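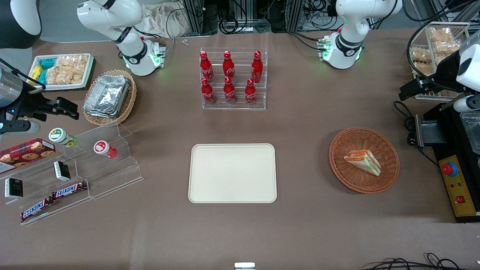
The snack table, with the Cokes in their rack and the snack tray close by.

About Mavdale

Hi, I'm Assunta Longo, and I run Mavdale, a little snack-table business in Horkville. We set up the table at office open houses, school concerts, retirement parties and pretty much anything else where people stand around and get hungry!

I started seven years ago with one folding table and my aunt's wicker basket. I still love a basket for the foil containers - people see a stack of those and head right over. Small packets and crackers go in a tray so you can grab one with a drink in your other hand. Jars and boxes go up on a clear stepped stand (cookies too, if I haven't eaten them), and the bottles get a tiered rack of their own. Under it all I like a plain cloth. Brown is my favorite, and yes, I own too many.

Liudmyla Maksymiv joined me after our first really crazy December, when we did 20 parties and I forgot the napkins at two of them. She does the ordering and the lists now, and she's the one who'll call you back about allergies. Last year we set up for over 1000 guests at the Boiko school fair, our biggest day so far.

We're small and we like it that way. Tell us how many people are coming, what they like to munch on, and whether there's an elevator. Next open tasting is Sat 23 May at our shop in the Rokora building, side door, come hungry!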